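Trenus rethinks the box its dressers come in

Edem Opoku has spent most of the past year reading claims for damaged furniture. He is the packaging and logistics manager at Trenus, a maker of ready-to-assemble dressers, nightstands and small desks, and the company's change to a new carton took effect in August 2022. We talked by phone for a little over an hour, with his colleague Emilian Tudose, who runs product engineering, joining for the second half.
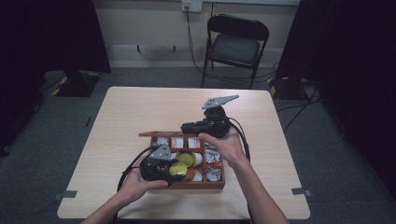
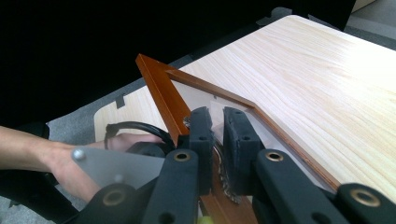 Opoku came to Trenus from a parcel carrier, where he worked on the other side of the same claims. He said the first thing he asked for was every damage report the company had received on its best-selling dresser, the six-drawer Brorero.

"They gave me 400 of them," he said. "Some had photos, some had one line. I read them all, and then I sorted them by which corner was broken."

Of those, 258 listed damage to a corner or an edge of the top panel. The rest were split among scratched drawer fronts, missing hardware and a small number of cartons that had been opened in transit.

The top panel was packed last, directly under the lid of the old carton, with a single sheet of foam over it. Opoku said the arrangement made sense when most of the company's dressers moved on pallets to stores. A pallet is wrapped, handled by forklift and opened by store staff. A parcel is handled many more times and spends part of its trip on end.

"The carton was designed for a truck that had only our furniture in it," he said. "By the time I got here, more than half of the volume was going to people's houses one box at a time. The box hadn't changed."

The new carton puts the top panel in the middle of the stack, between the two side panels, and adds molded paper corners at all four ends. The foam sheet is gone. The drawer fronts now ship face to face with kraft paper between them.

Trenus tried three versions before settling on that layout. The first kept the foam and added a second wall to the carton. It did well in drop tests but pushed the package over a size limit that triggers a surcharge with the parcel carriers.

"We would have spent more on the surcharge than we were paying out in claims," Opoku said. "So that one was over in a week."

The second version used the molded paper corners but left the top panel where it was. The corners held, and the middle of the panel bowed when cartons were stacked flat. The third is the one now in use. It weighs slightly more than the old package.

Asked why the change took so long, Opoku pointed to the assembly line. Parts for the Brorero are pulled and packed in a fixed order, and moving one panel meant moving the racks that feed the packing tables. The plant did the work during its normal summer shutdown to avoid losing shifts.

"The packers were the ones who told us the racks were wrong," he said. "On our drawing it was two steps from the rack to the table. With a panel in your hands it's five, and you have to turn around. We redrew it."

Tudose, who joined the call at that point, said the packing change also forced a change in the instructions. Customers had been told to lift the top panel out first and set it aside. With the new layout the first thing they find is a side panel, and the hardware bag sits in a cutout underneath it.

"If you open a box and the parts come out in a different order from the booklet, you assume something is missing," Tudose said. "Then you call us."

The booklet was rewritten so that the first page shows the stack in order, top to bottom. Parts are now labeled with large numbers on the unfinished side instead of letters on small stickers, which tended to come off and collect in the bottom of the carton. The wall anchor kit, which used to be in its own bag taped to the back panel, is now in the main hardware bag, and its step in the booklet comes before the drawers go in.

That last change was Tudose's. He said he had wanted it for several years.

"When the anchor is the last step, the dresser is already against the wall and full of clothes," he said. "People are tired. They want to be finished. We moved it to a point where you still have the screwdriver in your hand and the thing is light enough to shift."

He would not say how many customers install the anchor, and said the company does not have a number he trusts. Registration cards ask the question, but few are returned.

The cost of the new package is a little higher per unit. Opoku declined to give the figure but said the corners account for most of it. Trenus buys them from Bonsu, a molded fiber supplier that also makes trays for produce packers. The corners come nested, and a pallet of them takes up less room in the warehouse than the foam rolls did.

There was some resistance inside the company. The sales staff worried that retailers would object to a carton with different dimensions, and one of them did. Brilteo, a regional chain that sells the Brorero in its stores as well as online, had shelving set to the height of the old box. Opoku drove out to see it.

"They had nine stores and the same rack in all of them," he said. "The new carton is shorter but it's wider, and it stuck out into the aisle. They were right to be annoyed. We should have called before we sent the first load."

Brilteo now stands the cartons on end in the stores, in a holder that Trenus paid for. Opoku said he was not thrilled with the idea of storing them that way but has not seen damage from it so far.

Results are early. In the first weeks after the switch the company logged 73 damage claims across the whole line, and Opoku said the share that involved a top panel was small. He was careful about the comparison, noting that late summer is slow for bedroom furniture and that old cartons were still moving through the system.

"I want to see December," he said. "That's when the carriers bring in seasonal help and everything gets stacked higher. If the corners hold up then, I'll believe it."

The nightstands are next. They share a carton design with the old dresser and have the same weak point, though the panels are smaller and break less often. Tudose said the desk line will take longer. Its legs are packed in a separate sleeve, and he would like to get rid of the sleeve altogether.

"The sleeve is there from a model we stopped making," he said. "It fit those legs. These are thinner, so they slide back and forth and mark each other."

Replacement parts are the other piece of the work. Until this spring, a customer with a broken panel usually received an entire new dresser, since the warehouse did not stock individual panels with their own packaging. Opoku said that sometimes the second dresser arrived with the same corner broken.

Trenus now keeps tops, sides and drawer fronts for its current models in single-panel cartons, using the same molded corners. A customer service agent can release one without a supervisor's approval. Photos are still requested, though an agent can skip them if the customer describes the damage clearly.

"We were asking people to send four photos and a copy of the receipt to get a part that costs us very little," Opoku said. "Most of the time they just wanted to finish building the dresser that night."

What happens to the damaged panels has also changed. They were never sent back, and customers were told to throw them out. They still are, but Trenus now asks whether the rest of the dresser is usable before sending anything larger than a part.

Before hanging up, Opoku said he still opens a few boxes himself. He has one Brorero shipped to his home address every month, ordered through the website under his wife's name, and takes it apart in the garage. The most recent had a crushed lid and a clean top panel. The hardware bag was short one cam lock, and he has passed that on to the plant.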